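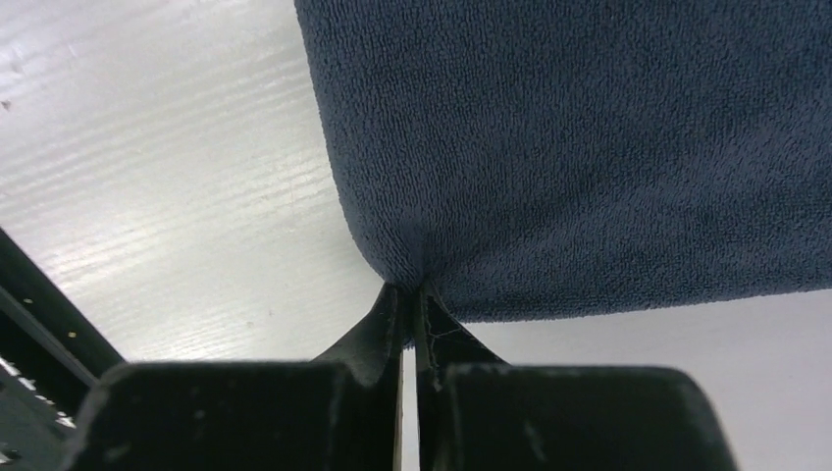 Re: [fenis-swimmers] Cold water season, worth it for a beginner?
6 Mar 2022

> Hi all, I joined the list in December and have been reading along. I swim
> laps at the indoor pool but I've never gone in the lake when it's cold.
> Is it silly to start now, or should I wait for summer? And what do I
> really need to buy? The gear threads in the archive scared me a little.

Not silly at all, and welcome! March is a lovely time to start at Fenis. The water is still cold enough to make you yell, but the mornings are light and the path down from the parking lot isn't a sheet of ice anymore.

On gear, please don't let the archive scare you. You need a swimsuit, a warm hat, a bright cap, and a big thick towel. I used the same old towel for two winters before I even thought about a changing robe, and I still bring it. Neoprene gloves are nice (my fingers go first, every time) but you can borrow a pair from the box in the Zumum hut and see if you like them.

Your first dip should be short. I stayed in for 30 seconds, came out pink as a ham and grinned all the way home. Go in slowly, breathe out, and let your breathing settle before you try any strokes. Never go alone, and get out while you still feel good - the chill keeps coming after you're dressed. Put your clothes in a pile in the order you'll want them, top layers first. Skip the hot shower right away and have something warm to drink instead.

We mostly get in by the wooden steps on the Clelluvum side. It stays shallow for a good 40 feet, so you can stand up whenever you want. Someone usually brings ginger tea, and afterward a bunch of us walk over to Bạch for noodle soup, which might be my favorite part of the whole thing!

Write back if you'd like company for your first one and I'll meet you at the steps. I have a spare cap, bright orange.

> Also, does anyone know if dogs are allowed on the beach?

On a leash until the end of the month, as far as I know. Check the board by the gate.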